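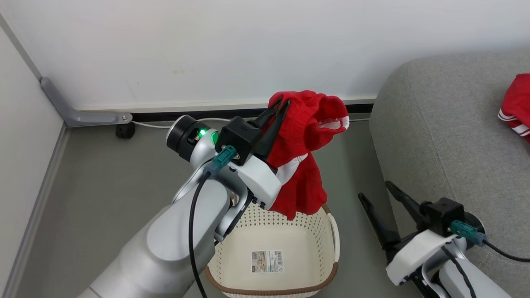 How I Wash and Dry Knit Sweaters at Home (Without Shrinking Them)

I ruined my favorite cardigan in college by tossing it in with the towels, and I've been a bit obsessive about knits ever since. My drawer is mostly sweaters, sporty knit tops and a couple of scarves, and I do them all in one go every April before they get packed away for the summer. It takes me an afternoon (most of that is drying time, so don't panic!).

What you'll need

A bathtub, a deep sink or a big basin
Gentle detergent, the kind that says wool or delicates
Two or three old bath towels
A laundry basket with holes in the sides
A flat drying rack, or a bed you don't need until tomorrow
A fabric comb if your sweaters pill like mine do

I use a wool wash from Alidex that I buy in the big refill bag. Baby shampoo works in a pinch and I've done whole batches with it.

Sort first

Go through the pile and read every care tag. Anything marked dry clean only goes back on the shelf, and I'm serious about that one, I've gambled and lost. Then split by color. Reds get their own bath at my house, especially if there's white striping or trim on them, and they get the shortest soak of anything. Test a new red by pressing a damp white cloth on an inside seam. If the cloth comes up pink, wash that sweater alone in cold water and don't let it sit around wet and bunched up, or the stripes will go pink too.

Turn everything inside out, do up the buttons and check the pockets. I once washed a bus ticket into a merino cardigan and was picking out crumbs of it for a week.

Wash

Fill the tub with cool water, add the detergent and swish it around before anything goes in. Push the sweaters under and squeeze them gently, the way you'd squeeze a sponge. No rubbing, no twisting! Ten minutes is plenty for most things, and I cut it to five for the reds.

Drain, refill with water at the same temperature and squeeze again until the suds are gone. I usually need two rinses, three if I was heavy-handed with the soap.

Getting it out of the water

Wet knits are heavy and they stretch under their own weight, so don't pull one up by the shoulders. Scoop it from underneath with both hands and put it straight into the basket. Mine stands in the tub for this bit and the water runs out through the holes while I get on with the next one. A solid-sided basket just gives you a puddle.

Next, lay a sweater on a towel, roll the two up together like a sleeping bag and kneel on the roll. Do it again with a dry towel if the knit is chunky.

Dry flat

Lay each one out on the rack and pat it into shape: sleeves straight, hem even, ribbing pushed together with your fingertips. My rack is the mesh one from Flumerano and it holds two adult sweaters, or one of my husband's. Keep it away from the radiator. Flip everything after a few hours, and leave thick knits overnight.

Folding and putting away

When they're dry all the way through (feel under the arms, that's where the damp hides), run the comb over any pills and fold the sleeves in behind the back. Then fold the body in half. I don't hang knits, ever, not even the light ones. You get those little hanger bumps at the shoulders and they're a pain to steam out.

Rinse the basket and let it air dry too. Mine picks up a surprising amount of red fluff in the holes, and an old toothbrush gets it out.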